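4.3 Adding a rental unit to the Vunine listing system

Use this section when you add a flat, house or room to your office account for the first time. If the unit was let through your office before, do not create it again. Go to section 4.7 and reopen the old record.

Before you start, have the following ready:

The signed agreement with the landlord
The full street address, with unit number
The monthly rent and the deposit
The date the unit becomes free
Floor area, if the landlord has supplied it

1. Sign in and choose Units from the left-hand menu.

2. Click New Unit. The form opens on the Address tab.

3. Type the street address. If the system finds a match, select it. If no match comes up, click Enter by Hand and fill in each line.

Note: Put the unit number in its own box. A unit number typed on the street line will not print on the lease.

4. Open the Landlord tab and pick the landlord from the list. New landlords must be added under Contacts first (section 3.2).

5. Open the Terms tab. Enter the rent as a monthly figure with no currency sign. For a rent of 595, type 595 and press Tab.

6. Enter the deposit. The box fills with one month's rent until you change it.

7. Set the shortest lease you will accept. The list starts at one month and ends at 76 months.

CAUTION: Do not leave the Available From date blank. A unit with no date goes live as soon as you publish it, even if a tenant is still living there.

8. Click Save Draft. The unit now shows in your list with a gray Draft tag and can be seen by your office only.

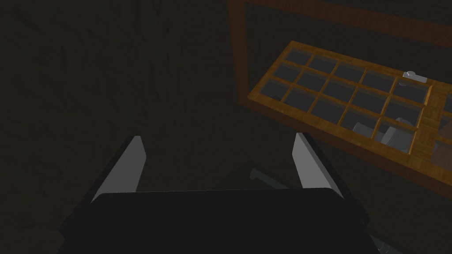 9. Open the Features tab and tick what applies. Leave a box clear if you are unsure. Blank features are left off the listing, and you can come back to them after the inspection.

10. Write the listing text. The first 34 words are used as the short summary on search pages, so put the number of bedrooms and the area there.

11. Click Check. Missing items are marked in red on the tab where they belong. Fix them and click Check again until the message reads Ready.

12. Click Publish. Listings reach the Sitthichai and Humo portals at the next hourly update.

Note: Humo does not accept more than 16 features per unit. If you tick extra ones, the first 16 in the list are sent. Sitthichai takes them all.

Changing a published unit

Rent, dates and listing text can be changed at any time. Open the unit, click Edit, make the change and click Save. You do not need to publish again.

The address cannot be changed after publishing. If it is wrong, withdraw the unit, copy it with Copy to New, correct the address in the copy and publish that. Inquiries received on the first record stay with the first record and have to be moved by hand (section 6.1).

Offices using the Trurkau accounts link

The deposit is sent to Trurkau when the lease is signed. If you change the deposit after that, change it in Trurkau too. The link works in one direction only.

CAUTION: Deleting a unit also deletes its viewing notes. Use Withdraw unless the unit was entered by mistake.

Section last revised 23rd January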